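Emska Curved Desk, White
Prorwood office range, product code 2353
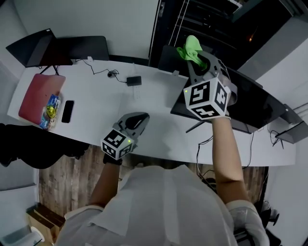 Overview

The Emska is a long curved desk for studios, reception areas, workshops and shared offices. The top is made in one continuous sweep, so there is no join to catch paper or collect crumbs, and the inner curve lets one person reach more of the surface from a single seat. It can be used from both sides.

The Emska replaces the Trisley, which Prorwood sold for many years in beech. The curve is slightly shallower than the Trisley's and the underframe has been redrawn to give more knee room at the ends. Parts from the two desks are not interchangeable, apart from the levelling feet.

Top

The top is a dense board core, faced on both sides in a matt white laminate and edged in the same colour. The matt face cuts down glare from overhead lighting and is easier on the eyes than gloss over a full working day. Pencil marks and most inks come off with a damp cloth. Permanent marker should be dealt with the same day.

The front edge is rounded over on the sitting side. The rear edge is left square so that screens and clamp-on lamps can be fixed to it. Clamps should have a rubber or felt pad. Overtightening a bare metal clamp will mark the laminate, and this is not covered by the guarantee.

Frame

Powder-coated steel, in white or light grey. The legs are set back from the front edge and each one ends in a levelling foot, adjustable by hand. Please level the desk after it has been placed in its final position and check it again a few weeks later, particularly on carpet.

Dimensions and loading

Length along the outer edge: 2000 mm
Number of legs: 4
Cable tray width: 500 mm
Finish: matt white top, white or light grey frame
Supplied: flat packed, top in one piece

The load should be spread over the top. Heavy items such as printers or bench vices are best placed directly over a leg. Do not sit or stand on the desk.

Because the top comes in one piece, measure your doorways, stairs and lift before ordering. We can send a paper template of the outline on request, which can be laid on the floor to check the fit and the space behind the chair.

Cables

A steel tray hangs under the rear edge and takes a standard extension block with room for plugs and adaptors. The top is not drilled as standard. Cable ports can be cut at the factory on either side of the centre line — please mark the positions on the template and return it with your order. Tops that have been cut to order cannot be returned.

Assembly

Two people are needed. Lay the top face down on a blanket or on the opened packaging, fit the frame with the bolts supplied, leave them finger tight until every bolt is in, then tighten in turn. Lift the desk upright by the frame and never by the edge of the top. A hex key is included. You will also need a cross-head screwdriver for the cable tray.

Care

Wipe with warm water and a little washing-up liquid, then dry. Avoid scouring pads, wax polish and anything containing bleach. Use a mat under hot mugs and soldering equipment.

Linking desks

Emska desks can be set end to end with the Kinnunen connector plate, sold separately. Two desks make a wide arc. Turned opposite ways, they make a gentle S shape that suits a long narrow room. The plate fits from below and leaves the top clear.

Delivery and orders

Delivery is to a ground-floor room. Upstairs delivery can be arranged if access is suitable — please ask first. The light grey frame is made to order and takes longer than the white.

For trade prices and templates, contact Anika Oyelaran in the sales office. Questions about cut-outs and fittings go to Jozef De Bruijn in the workshop, who is best reached before noon. The next price list comes out in March.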